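Lists > Records and Listening > Archive > November

Re: Prekasura reissue, is it worth the shelf space?

From: Shahzad Mughal
To: the list

I-hsuan Lau wrote:

> Has anyone got the new pressing of the Jafri Quartet's "Prekasura"?
> I've lived with a tape of it since college and I'm tempted, but the
> last thing I bought from Sternico sounded as if it had been mastered
> through a sock. Also Usman says side two runs in a different order
> now, and I can't tell if he's winding me up. Is the bass any better?
> You can never hear the bass.

Usman is not winding you up, for once. Side two now opens with "Zekus", the long one, and the two short ballads have been pushed to the end. The sleeve says this is the order the band wanted. The band wanted a lot of things, if you believe the sleeve, including a string section and a better hotel.

I've had my copy for a fortnight and played it more than is reasonable. It's numbered, mine being 1,824 of 3,629, so bang in the middle and of no interest to any collector, which has removed all temptation to keep it sealed.
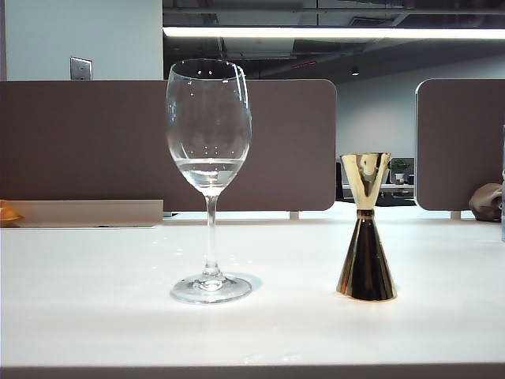
Glass and jigger, side one.

To your bass question. Yes, it is better. On the old pressing the bassist sounded like somebody moving furniture in the flat below. Now he's in the room, and it's a bit of a shock to find that he was playing tunes all along. Listen to the second track, where the piano drops out and he carries the whole thing by himself under the brushes for a chorus and a half. I had always taken that passage for a gap.

The price of this is the cymbals. Whoever did the transfer was fond of them. On my speakers the ride has a hard, papery edge in the louder stretches, and when the tenor leans in towards the end of side one the two of them fight it out somewhere just above my left ear. I turned the treble down a notch and felt like my father. Mudassar Virk has the same pressing and hears none of this, but Mudassar also thinks the singing on the third album is in tune.

As for "Zekus" going first: I sulked about it and then came round. It used to arrive after the ballads, when you were half asleep, and it took five minutes to work up to anything. Put at the front of the side you give it your full attention, and that slow opening on the harmonium turns out to have a joke in it. He plays the theme from the first side backwards, or near enough. I played it to Sarita Bajpai, who can read music and doesn't care for jazz, and she got it at once and then asked if we could have something else on.

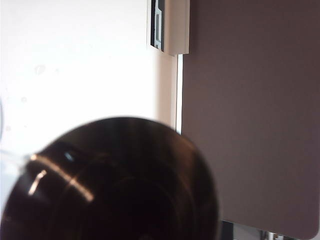

Close up, between sides.

Where the new order falls down is the ending. The old record went out on "Zekus", with that long fade and the hand drum carrying on after everyone else had packed up. The new one goes out on the weaker of the two ballads, and it just stops. I sat there waiting for more and listened to the run-out groove for a while. It's quite a good run-out groove, very quiet, no clicks. Sternico have at least found a decent plant.

The notes are 26 pages and could have been six. There's a fine long interview with the drummer, who remembers everything and forgives none of it, and a good deal of prose by someone who uses "sonic" as though paid by the appearance. The session photographs are small and have been printed very dark. I think one of them is upside down.
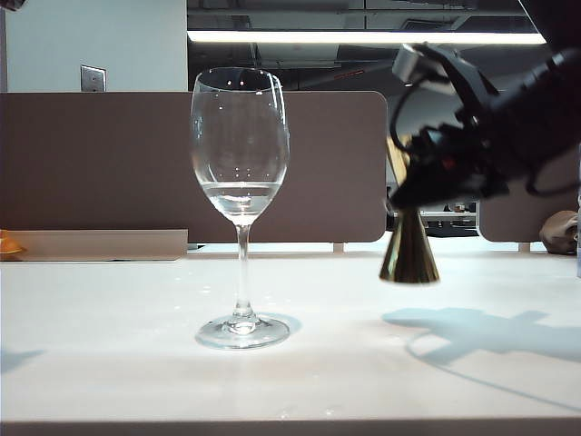

The unissued take at the end of side one is the thing I'd pay for, if you're wavering. It's "Prekasura" itself, taken much faster than the version we all know, and it goes wrong. The pianist comes in early after the drum break, the tenor follows him out of politeness, and for eight bars they're all in different places looking for the door. Then the bass puts its foot down and they land together. You can hear someone laugh. I like it more than the master, though I'd not say so in front of Usman.

So, I-hsuan: buy it, but keep the tape for the running order. If the cymbals bother you, send it my way and I'll swap you the live double, which has no treble of any kind.

Does anybody know if the second album is getting the same treatment? My copy of that has a jump in it that I've started to hum.

Shahzad

Contact the list owner | Copyright of messages remains with their authors | Back to top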